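Noltari Publishes Results of Two-Finger Gripper Comparison for Small Parts Handling

Evness, 4 July 2021 - Noltari, a supplier of handling equipment for light assembly, today released the results of a bench comparison of two-finger grippers and wrist cameras carried out at its Evness test center. The work was done together with Turville, which makes grippers and gripper fingers, and Hong, which supplied the controllers. The full report is available to customers on request.

The comparison was set up in response to requests from customers who handle small parts in trays and racks. Many of these customers run short batches and change parts several times in a shift. They asked for plain guidance on finger shape, camera position and controller settings before committing to new equipment. Published data sheets give grip force and stroke, but they say little about how a finger behaves when it must reach into a narrow channel with a wall on either side.

A total of 1148 pick attempts were recorded. Each attempt began with the arm at a fixed start position and ended when the part had been set down, dropped or left in place. Attempts that were stopped by an operator were logged separately and do not appear in the total. The same operators worked with every finger set, and the order of the sets was changed each day so that no set was always tested last.

Finger Shape

Two finger shapes were compared on the same gripper base. The first was a broad, flat finger with a squared-off tip. The second was a narrow finger with a rounded tip. Both were supplied by Turville and both were mounted with the same screws, so that a set could be changed without removing the base from the arm.

The broad finger held parts more steadily during travel. Its wide face kept small cylindrical parts from turning in the grip, and operators noted fewer corrections when parts were set down. The narrow finger entered the channels more easily, particularly when the tray stood at an angle to the arm. It was less steady once the part had been lifted, and it was more sensitive to where along its length the part was gripped.

Noltari therefore does not name one shape as the better choice. Customers whose trays can be held square to the arm are advised to begin with the broad finger. Customers who receive trays in mixed positions should test the narrow finger first - and should plan for a slower travel speed after the pick.
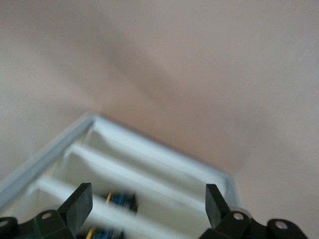

Broad, squared-off fingers over a slotted tray, seen from the wrist camera.

Camera Position

The camera tests looked at two mounting points. In one, a small camera was fixed at the wrist, close to the gripper. In the other, a camera was fixed on a stand beside the work surface. Operators used each view alone and then both views together.

With the wrist view alone, operators were able to judge the gap between the fingers and the position of a part between the dividers. The limits of this view were also clear. The fingers hide part of the tray during the final approach, and images taken while the arm is moving can be blurred to the point where the outline of a small part is lost. The report advises a short pause above the tray before the fingers are lowered. A pause of 152 milliseconds was adopted for the later part of the program, and it was kept for all finger sets.

The stand view gave a better sense of height above the tray but was of little help in choosing between one channel and the next. The two views together gave the most consistent results. Customers with room for only one camera are advised to choose the wrist position and to keep the pause.

Lighting was held constant for the main tests. A smaller set of 192 attempts was then made with the overhead light reduced. Shadows across the work surface did not affect the operators greatly, but pale trays on a pale surface were harder to read. The report recommends a surface that contrasts with the tray wherever the customer is free to choose one.

Controllers

Two Hong controllers were included. Both were run with the same arm and the same grip settings. The first uses a fixed closing speed, while the second slows the fingers as they near the part. The second controller reduced the number of parts pushed along the channel before they were gripped. The first was easier to set up, and new operators reached a steady pace with it sooner.

Grip settings were changed during the program only when a finger set was changed. The report lists 17 combinations of finger, camera position and controller, with the settings used for each. Three further combinations were tried and set aside after the fingers touched the tray rim on repeated approaches. These are described in a separate note, together with the clearances measured between the fingertips and the rim.

Scope and Limits

The findings apply to light, rigid parts handled one at a time. Soft parts, parts with loose leads and parts packed in layers were outside the scope of the work. The comparison also did not address long-term wear. Finger faces were inspected at the end of each day and replaced when marks could be felt by hand, but no attempt was made to measure service life.

All tests used open trays with straight, parallel channels. Trays with round pockets call for a different approach path, and the results given for the narrow finger should not be carried over to them without a trial on the customer's own parts.

Availability and Next Steps

The report, the settings tables and the test procedure may be requested from Noltari customer support. Existing customers may also book bench time at the Evness test center and bring their own trays and parts. Bookings are made by the half day and include a finger change on request. Parts should be supplied clean and in the trays used in production.

A second round of tests is planned for November. It will cover pocketed trays, a longer finger from Turville and an updated version of the second Hong controller. Customers who wish to propose a part for inclusion should send a drawing and a short account of how the part is handled today.

About Noltari

Noltari supplies arms, grippers, cameras and related equipment for light assembly and parts handling. The company operates a test center at Evness, where customers may try equipment before purchase.

About Turville

Turville makes two-finger grippers and interchangeable fingers for small parts.

About Hong

Hong develops controllers for arms and grippers used in bench and line work.

Media requests should be directed to the Noltari press office, Evness. Print-quality copies of the picture in this release are available from the same office.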